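Zwane Cotton Sheet Set, Queen
Reviewed by Mehrangiz Zamani
Sunday, November 28, 2021

I bought this set in September from the Zwane shop in Grestville, after my old sheets got holes near the feet. I paid full price and I am still not sure if I paid too much.

The fabric is thick and a little stiff in the first week. After four washes it became much softer. It did not shrink so far, but I wash it cold, as the label says.

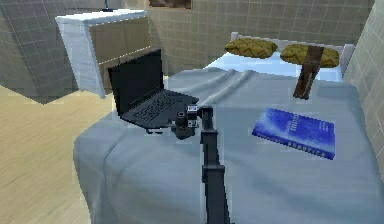 My mattress is quite high, and the fitted sheet still holds on all four corners when I turn at night. My sister Clara has the cheaper set from Britadgate and hers comes off every morning.

Two things I do not like. The color bled a little in the first wash, so please wash it alone. Also, it wrinkles a lot, and I don't want to iron a sheet of this size. The pillowcases are sold separately, which I noticed only at home.

I give four stars from five. For the guest room I will buy the cheaper one.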